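Two-armed kitchen robot takes shape at Steveck workshop

A pair of members at the Steveck shared workshop are building a two-armed robot meant for small kitchen jobs, and they expect to show it at the workshop's open evening in February.

Stelios Vasilakis and Myrto Chrysikopoulos started the project, which they call Kourkoulas, with a single arm clamped to a bench. The second arm was added after the first one proved too limited for anything that needs holding and moving at the same time. Each member paid part of the cost, and a 400 euro grant from the workshop's tool fund covered cables and spare parts.

"Most of our evenings go into wiring," Vasilakis said. "The arms came together fairly fast. Getting both to stop where we want them is the slow part."

The pair now work at a brown table set up with a toaster oven between the two white arms, along with plates, a cup in a dish rack and a basket of bananas. The oven stays in the same spot from one session to the next – Chrysikopoulos has marked its position in her notebook.

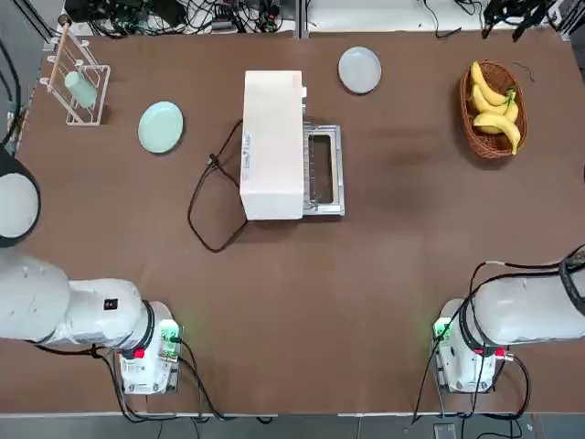
The first goal is to have the robot put a plate away in the rack. Work with the oven comes after that, and it will be done with the power off. Chrysikopoulos writes the control software and said she has saved 28 practice runs so far, 20 of them with both arms.

The open evening begins at 7 p.m. Entry is free. Members who want to help with cable routing can leave their names at the front desk.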